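5 Notwasserung und Evakuierung auf dem Wasser

Dieses Kapitel gehört zum Handbuch für den Kabinentrainer Pelix 26. Es beschreibt, wie Sie den Trainer für die Übung «Notwasserung» vorbereiten und wie Sie die Übung durchführen. Die Übung «Evakuierung an Land» finden Sie im Kapitel 4. Bitte lesen Sie zuerst das Kapitel 2 (Stromversorgung und Not-Aus), auch wenn Sie den Trainer schon kennen.

Stand: 2023-09-13

5.1 Voraussetzungen

Die Übung darf nur von einer Person geleitet werden, welche die Einweisung bei Wudex gemacht hat. Eine zweite eingewiesene Person steht während der ganzen Übung am Beckenrand und hat den Handschalter für den Not-Aus bei sich.

Maximal 11 Teilnehmende pro Durchgang. Alle Teilnehmenden müssen schwimmen können und dies schriftlich bestätigt haben. Das Formular liegt im Anhang C.

ACHTUNG: Die Kabine darf nicht abgesenkt werden, solange jemand im Gang steht. Der Sensor im Boden erkennt nur Personen zwischen Reihe 2 und Reihe 6.

5.2 Trainer vorbereiten

1. Schalten Sie den Hauptschalter am Steuerpult ein. Warten Sie, bis die grüne Lampe dauernd leuchtet. Wenn sie blinkt, läuft noch der Selbsttest.

2. Wählen Sie im Menü «Szenario» den Punkt «Wasser, ruhig». Für die erste Übung einer Gruppe verwenden Sie bitte nie «Wasser, bewegt».

3. Prüfen Sie den Wasserstand an der Skala links von der Treppe. Er muss zwischen den zwei roten Strichen liegen.

4. Legen Sie unter jeden Sitz eine Schwimmweste. Die Weste muss in der Tasche sein, die Lasche zeigt nach vorne.

5. Öffnen und schliessen Sie jeden Überflügelausgang einmal von Hand. Der Griff muss von selbst in die Ausgangslage zurückgehen.

6. Hängen Sie die Rettungsinsel an der vorderen Tür ein. Der Haken rastet mit einem deutlichen Klick ein.

Hinweis: Bei Trainern mit Tür Typ Wuseder ist der Haken auf der Innenseite. Bei diesen Geräten machen Sie Schritt 6 vor Schritt 5, sonst ist der Haken mit der Hand schwer zu erreichen.

5.3 Übung durchführen

1. Lassen Sie die Teilnehmenden Platz nehmen und kontrollieren Sie jeden Gurt.

2. Drücken Sie «Ansage». Der Text dauert 59 Sekunden und erklärt die Schutzhaltung. Sie können die Ansage auch selber sprechen. Den Text von Ilze Lill finden Sie auf Deutsch und Englisch im Anhang D.

3. Drücken Sie «Start» und halten Sie die Taste gedrückt, bis die Kabine auf dem Wasser liegt. Wenn Sie loslassen, bleibt die Kabine sofort stehen.

4. Warten Sie auf den Stillstand. Erst dann geben Sie das Kommando zum Öffnen der Gurte.

5. Die hinteren Türen bleiben bei dieser Übung geschlossen. Die Person, die den hinteren Bereich betreut, schickt die Leute nach vorne und zu den Flügeln.

6. Die Westen werden erst beim Verlassen der Kabine aufgeblasen, auf der Schwelle.

VORSICHT: Eine Weste, die in der Kabine aufgeblasen wurde, behindert den Weg zum Ausgang. Brechen Sie in diesem Fall den Durchgang ab und beginnen Sie neu bei Schritt 1.

7. Zählen Sie die Personen auf der Insel und auf den Flügeln. Tragen Sie die Zahl und die Zeit in das Protokoll ein.
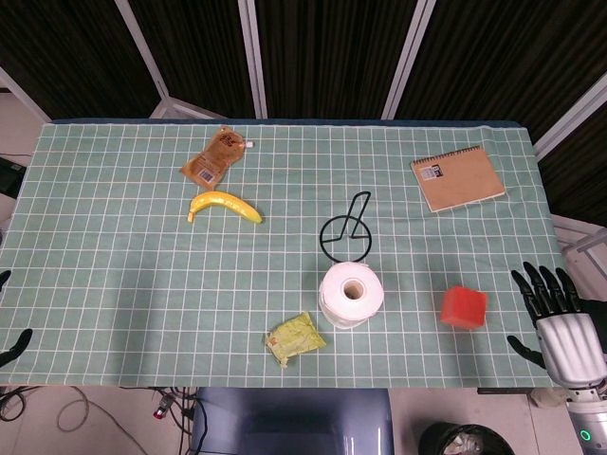

Wie lange muss ich warten, bis ich den nächsten Durchgang starten kann?
Warten Sie, bis am Steuerpult «Bereit» steht. Nach dem Heben läuft das Wasser aus dem Kabinenboden ab, und so lange bleibt die Taste «Start» gesperrt.

5.4 Nach der Übung

1. Heben Sie die Kabine in die obere Lage und verriegeln Sie sie mit beiden Bolzen.

2. Spülen Sie die Westen mit Süsswasser und hängen Sie sie offen auf. Gebrauchte Patronen kommen in die graue Kiste am Eingang.

3. Ersetzen Sie die Patronen. Notieren Sie die Nummer der Weste auf der Karte.

4. Schalten Sie den Hauptschalter aus und ziehen Sie den Schlüssel ab.

Einmal im Jahr, im April, werden die Seile und die Dichtungen durch die Firma Pētersons kontrolliert. Den Termin vereinbaren Sie bitte mit Valdis Liepiņa. Ohne gültige Plakette am Mast darf der Trainer nicht benützt werden.

Fehlermeldungen zu diesem Szenario stehen im Kapitel 9.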